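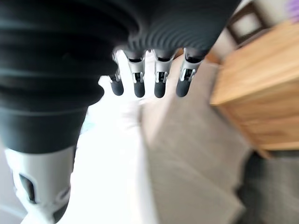
Stiklow Wrist Set - README

Wrist-view clips for working out which frames to trust when the hand is moving. Goes with the Prothero blur-gating code. Collected at Stirkside, released under the Gukulura name as that's where the storage is.

Last edit March. Still some gaps, see Known problems.

What it is

1352 clips, right hand only, from the wrist camera. Each clip is one reach, start to stop. Joint readings for the arm and fingers alongside, same clock. No sound. No depth.

The question we had: a wrist camera swings with the arm, so the room smears while the hand stays fairly sharp. Most blur checks score the whole picture and get this wrong both ways. They pass a frame becuase the fingers are crisp, or throw out a good one because a plain wall has no detail in it. We wanted a score for the background on its own.

Method

Mask out the robot first. The mask comes from the joint readings plus a fixed outline for the wrist cover, then grown by 17 pixels so the finger edges don't leak in. Score what's left for sharpness along two directions and keep the lower one. Compare with how fast the wrist was turning at the time. If both say blur, the frame is gated - the policy holds its last good view and carries on from joint readings alone.

Blown-out areas are masked as well. A big white patch has no edges, so it scores as blur even when the arm is still. Took us far too long to spot.

Training used 4000 steps for every run, no tuning per room. Same settings with gate on and gate off.

What we found

Gating helped on long reaches and did next to nothing on short ones. Biggest gain was on turns where the camera swings across the room before the target comes into view. Without the gate the policy tended to steer off towards whatever pale shape was smeared across the middle.

Whole-picture scoring was worse than no gate at all in rooms with plain walls. Didn't expect that. Reran it on a Tuesday with fresh masks, same answer.

Holding the last view for too long is bad. After a while the hand overshoots and then has to come back. There is a cap in the config, leave it on.

Files

clips/ - the video, one file per reach
joints/ - readings, one row per frame
masks/ - robot mask and white-out mask, kept seperate
scores/ - background score, whole-picture score, wrist speed
splits/ - train and test, split by room and not by clip

Don't reshuffle the splits. Clips from one room look very alike and your numbers will come out too good.

Known problems

Wrist cover outline is fixed but the cover bends, so at the far end of the wrist's travel the mask misses a strip of the folds. Shows up as a false sharp score. Filter on wrist angle if it matters to you.

Thumb often out of view, so don't use this for grasp labels.

Exposure was left on auto. Brightness jumps when the arm swings past something bright. Version 2 will have it locked, when we get to it.

A few joint files start late. Loader pads them with the first row, prints a warning.

Use

Fine for research and teaching. Not for safety checks, the gate was never tested with people in reach of the arm. Please say which split you used when you report numbers.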